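Toward House Rules for Card and Wallet Handling
Roxana Ardeleanu
April 12, 2024
Print this article | E-mail to a friend

4. Rules for Handling Thin, Flat Items

When we first sat down to write handling rules for the Rolus cell, we thought the thin items would take up one page, and they ended up taking most of the summer. Cards are friendly things for people, who slide a fingernail under one edge and think no more of it. A gripper has no fingernail, and a rule that simply says "pick up the card" leaves a great deal to the good nature of whoever is writing the motion. We wanted rules that a newcomer could read over coffee and apply the same afternoon. 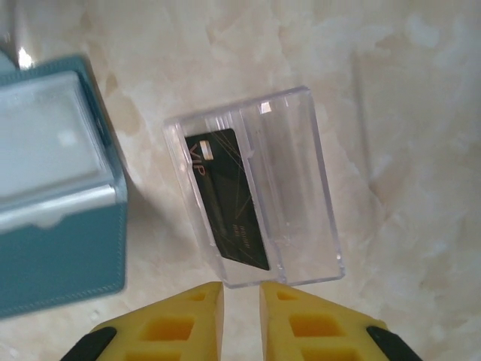 Our first rule deals with the approach, and it asks for a pause before contact. The arm should stop short of the item, with the fingers pointed at the part it means to hold, long enough for the operator to look and say yes or no. We grew quite fond of this pause, I must say, and the Zuvus team next door has since borrowed it. It matters most with clear plastic, where the thing to be held can be harder to see than whatever is inside it. A black VIP card in one side of a clear case draws the eye at once, while the case itself shows up mainly as thin bright edges on the stone pattern, so the rule says plainly that the target is the case and its outline must be found first. Glare counts too, and a glossy top will always give you some.

4.1 Holding a card by its faces

The second rule says that a card brought to a sleeve should be held by its two broad faces, upright, with soft pads on both sides. In our August review we read through 654 logged attempts, and the notes on bent corners came back again and again to grips taken across the edges. We therefore set a limit of up to 4 newtons of closing force - gentle, but enough for the cards we use. If a second arm is nearby, its fingers stay outside the cover of the holder until the first arm has let go. 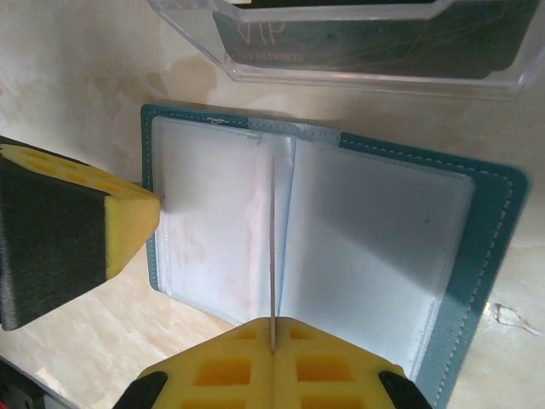 Figure 7. A thin card held upright between yellow pads over the open holder, with another gripper finger just short of the cover at left.

4.2 Soft goods that open and fold

Wallets and holders gave us the most to talk about, and Dumitrescu (our partner on the written guide) patiently sat through all of it. A holder has covers, a strap and a whole stack of pages that may not lie where you left them. Our rule asks the operator to name the part to be gripped before the fingers close, and to check where the strap is lying, so that it is not picked up by accident along with a cover. It also asks that any loose page be noted in the log.
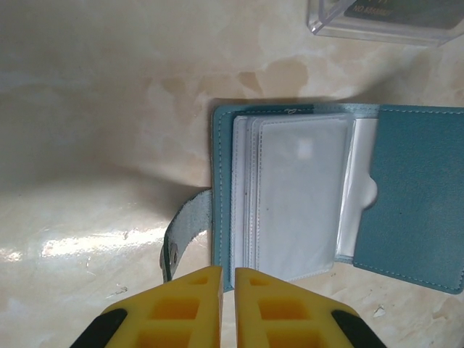
Open holder with clear sleeves, its strap and snap out to the left and the gripper fingers near the lower edge.

We do not claim that these rules will suit every workplace. They were written for small items on a flat table, at 80 percent of the arm's normal speed, and we would be glad to hear from anyone who tries them on something heavier.

Related items
Plarkeck Notes on Soft Finger Pads
Writing a Stop Rule People Will Follow
Shared Tables: Two Arms, One Operator
Rolus Cell Logbook Template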